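Home Products Support Docs Contact
Search the help center Enter keyword Go

4. Connecting a device feed to Fenadero

Device feeds let Fenadero match readings from equipment to the customer profiles you already hold. You need an admin login and a source key from the Lusitz console.

1. Open Settings, then Sources, and select Add feed.
2. Choose Device events from the list. Don't choose Web events, even if your devices report over HTTP.
3. Paste the source key. Keys expire after 14 days if unused.
4. Under Identity, pick the field that links a device to a customer. Most accounts use the registration email.
5. Set the batch interval. The default is 20 minutes.
6. Select Send test event and wait for the status to change to Received.

Note: Field names are limited to 254 characters. Longer names are cut without a warning.

Caution: Changing the identity field on a live feed creates new profiles. It does not merge the old ones. 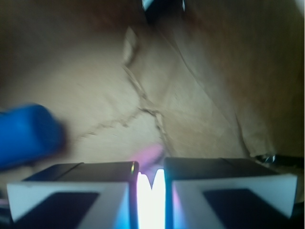 Fig. 4-1. Gripper fingers, side by side.

7. Select Publish. The feed appears in the Riis segment builder after the next batch.

If the test event fails with code 495, the key belongs to another workspace. Generate a new one and repeat from step 3.

Last updated Nov 10, 2023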